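Fruit and veg sort, posted as I go. 1/14

The working surface is a pink plastic sheet. Everything goes on the sheet first, then gets assigned.

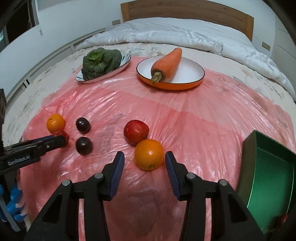
2/14 The rule I use is ethylene. Some produce gives off a lot of it, some produce is damaged by it, and the two groups get separate storage. Size and color don't come into it.

3/14 Apples are high producers. One apple in a closed bag will push most neighbors along faster than you want. It goes on its own, cold, in the crisper set to low humidity.

4/14 Plums also produce, mainly once they start to soften. Test: press near the stem end. If it gives, refrigerate. If it doesn't, leave it out at room temperature and check again the next day.

5/14 Oranges and mandarins make very little. They can share a bowl on the counter for a week. Past that, move them to the fridge, uncovered. Citrus sealed in plastic grows mold at the contact points.

6/14 Leafy greens are the ones that lose. Bok choy next to an apple yellows from the outer leaves in. Mine gets a plate to itself while I sort, then a dry towel, then a bag left open at the top. Wash it when you cook it.

7/14 Carrots: cold and humid, away from apples. Ethylene makes them bitter. Cut the tops off if yours came with them. The greens keep pulling water out of the root after harvest.

8/14 Equipment. The kitchen scale is a Masson, reads in 1 g steps, drifts if the battery is low. Fridge thermometer is a Narnach dial type, checked in ice water every January. Neither is special. Both have been consistent.

9/14 Weights from last month, for anyone who keeps a log. Full haul from the Kollengate market: 966 g of citrus, 315 g of greens, 195 g of carrot. I weigh on arrival and again when I throw something out. The second number is the useful one.

10/14 Greens were my worst category for waste by a wide margin. Switching to the open bag got them from four usable days to 9. Same fridge, same shelf, same seller.

11/14 On the plastic sheet, as it comes up every time: I use it to keep grit and juice off the fabric. It wipes down with dish soap and dries flat over the shower rail. Wrinkles don't matter for this. Round fruit does roll on it if the surface underneath is soft, so start with the plums and mandarins.

12/14 Plates with a raised rim are better than a cutting board for staging. Long items like carrots stay put. One type per plate, so nothing has to be sorted twice.

13/14 Question from the last thread: do the ethylene absorber packets work? I ran the Skollton ones in one drawer for a month with the other drawer as a control. Slight difference on greens, none I could measure on carrots. Separating the apples did more and cost nothing. I haven't reordered.

14/14 Next thread is potatoes and onions, which need their own rules and a darker cupboard than the one I have. If you keep yours under the sink, send me the temperature down there, morning and evening readings if possible.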